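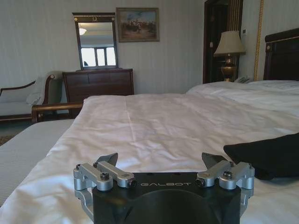 Close-up of a GALBOT gripper

Community Help > Eating Out > Group Bookings

Charged the difference on a private room minimum. Is this normal?

Posted by tanau_eastside

We had a lunch for my parents' anniversary at Liapis in Tanau, in the back room. There were 17 of us, mostly family, a couple of kids. When I booked by phone I was told the room had a $600 minimum. I took that to mean the size of party they wanted, as in a group that would normally spend that much. I didn't think it was a bill I had to hit.

We ordered the shared plates, the lamb, a lot of bread and dips, and dessert for whoever wanted it. Food came to $392 and drinks came to $133. That makes $525. At the bottom of the check there was a line for $75 marked "room." Tip and tax were then added after that.

The food was good and I have no complaint about the people serving us. The band even came in from the main room and played two songs for my parents. But I feel like I paid $75 for nothing. I signed because I didn't want to argue in front of everybody.

Can they do this? And should the tip be figured on the $75 too? I want to know before I call them on Friday. 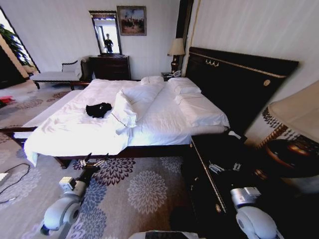
I should add that I never got anything in writing. No email, no form. I gave a card number over the phone to hold the date and that was all.

Posted by backofhouse_ret

Yes, it's normal. I managed banquet rooms for a long time, in two places that did a lot of christenings and anniversaries. A minimum on a room is almost always a spending minimum. If the group comes in under it, the restaurant adds the shortfall as a room charge. Your math matches theirs: 600 less 525 is 75.

The reason for it is that they close off the room for your party and usually put one server on it who can't take other tables. On a weekend lunch that room could be turned twice.

What I would say they did wrong is not putting it in writing, and not telling you during the meal. A good server watches the running total and lets the host know before dessert. You could have ordered another round of coffee, a couple of trays of baklava to take home, or a bottle for your parents. Same money, and you'd have something for it.

So when you call:

Ask for the manager or whoever handles parties, and don't call at noon or after 5. Mid-afternoon is best.

Tell them the date and the name on the booking, and have the check in front of you.

Say you understood the minimum differently and nobody mentioned you were under it. Then ask if they'd consider a credit toward another visit.

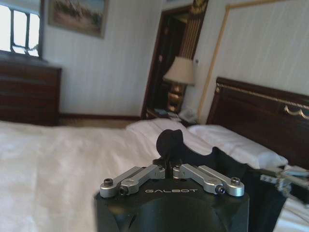
A credit is much easier for them to say yes to than putting money back on the card. I gave them out fairly often when the host was polite and the paperwork was thin on our side. I wouldn't dispute it with the card company. You did agree to the number on the phone, even if you heard it another way, and you signed.

On the tip — it depends on the house. We figured it on food and drinks only. Some places figure it on the whole thing. Look at whether yours was added automatically or written in by you. If it was automatic, ask them what amount it was based on.

Posted by dolmades4dinner

never had this at Lendia. we had my sister's shower there and no minimum at all, they just pushed tables together. maybe try there next time. parking is bad though

Posted by oddplates

I've booked three parties in the last couple of years, one of them at Liapis, so I can tell you what I do now. I was asked for a minimum there too, but mine was on a weeknight in March and it was lower. They did send me an email, but only when I asked for one. Worth asking every time.

Questions I ask on the phone before I give a card:

Is the minimum before or after tax and tip?
Do drinks count?
Does a cake brought from outside cost extra per slice?
Can takeout trays count toward the minimum?
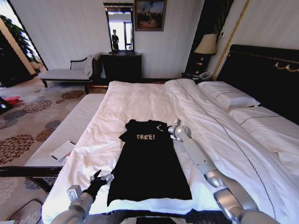
That last one has saved me twice. At Grutik they let me add two trays of spinach pie to the check at the end and I froze most of it. They also said gift cards don't count, which I had wondered about.

One thing I'd disagree with in the longer reply above. I don't think you have to wait for mid-afternoon. I called at 10 in the morning before they opened and got the owner right away. Either way, get the name of whoever you talk to and ask for the credit in an email, so it's on record when you go back.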